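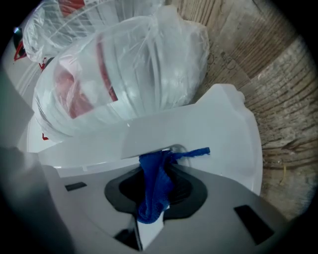 Drerkbridge, 5 October 2018

Drerkbridge crosswalk requests: read me first

Hi! I'm Tanveer Siddiqui, and this is my attempt to get the city's crosswalk and stop sign requests into a shape that a normal person can open. They used to live in a pile of scanned letters at the Mayrhofer Street office, plus a web form that hardly anyone could find. I typed up the letters, pulled the form entries, and put them together in one file.

What you get

requests.csv is the main one, with 2449 rows. One row is one request from one person, so if your whole block wrote in about the same corner, your whole block is in there. I thought about merging them and decided against it, mostly because the number of people asking is the thing the council keeps arguing over.

corners.csv is the list of intersections, with the two street names in alphabetical order (so it's Mayrhofer and Risov, never Risov and Mayrhofer). Please search that way or you'll think your corner is missing!

raw_form.csv is the web form dump before I cleaned it. It has 3132 rows, including the test entries, the double clicks, and a surprising number of people asking about trash pickup. It overlaps with the main file, so don't add the two together.

Columns in requests.csv

id: just a number, no meaning
received: the date stamped on the letter, or the day the form was sent
corner: matches corners.csv
asked_for: crosswalk, stop sign, signal, speed hump, or other
status: open, studied, denied, built
source: letter or form
note: my own notes, sometimes grumpy

Things to watch out for

The status column is only as good as what the traffic office told me in June. If they've painted something on your street over the summer, it may still say open. Send me the corner and I'll fix it.

"Studied" means a traffic count was done. It doesn't tell you how the count came out, and for the Trumska Avenue corners I still haven't been able to get the results (I've asked twice).

The city's rule of thumb for a signal study is 700 vehicles an hour on the bigger street. Some denied rows quote that number in the note and some don't. I copied it where the letter had it and left it alone otherwise.

I took out names, phone numbers and house numbers. If you spot one I missed, please email me before you post about it.

Letters from before 2000 are not in here. There's a box of them, and I've seen the box, and that's as far as I got.

Using it

Go ahead and use it for whatever you like: maps, school projects, yelling at a meeting. A mention would be nice. If you make a map of the Risov Street end of town I would love to see it, my own try had half the corners sitting in the river.

Still to do

Fix the spelling of Trumska in raw_form.csv (five versions so far)
Add the ward for each corner
Ask again about those counts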